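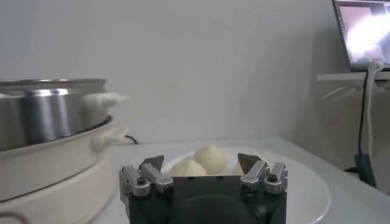
Figure 1. The gripper at the plate of steamed buns, with the steamer to the left.

Who Moves the Buns? Automation in a Canteen Kitchen
Rafia Durrani and Jayson Yap

Our project began with a burn. Birsen Aksoy has worked the steamers at the Polat canteen in Brasov for years, and when we asked what she would gladly hand over to a robot, she rolled up her sleeve — steam, every week. We wanted to know what her day looks like once an arm does the lifting and plating.

The kitchen serves 2,000 meals a week, and 876 of them include buns. We interviewed 10 employees and watched the arm at work during the October trial. The gripper has two metal fingers with flat, triangular tips that face each other, so it comes at a bun from both sides. Soft dough is a great problem to study! Squeeze too hard and the pleats go flat.

What surprised us most was how the jobs shifted. Birsen now spends her mornings on fillings and on checking plates, and she likes it. Tuncay Gökçe, the shift lead, is less sure. He used to train new people at the steamer, and he has yet to find another station that teaches timing so well. Two part-time workers worried about their hours, and management had no answer for them yet.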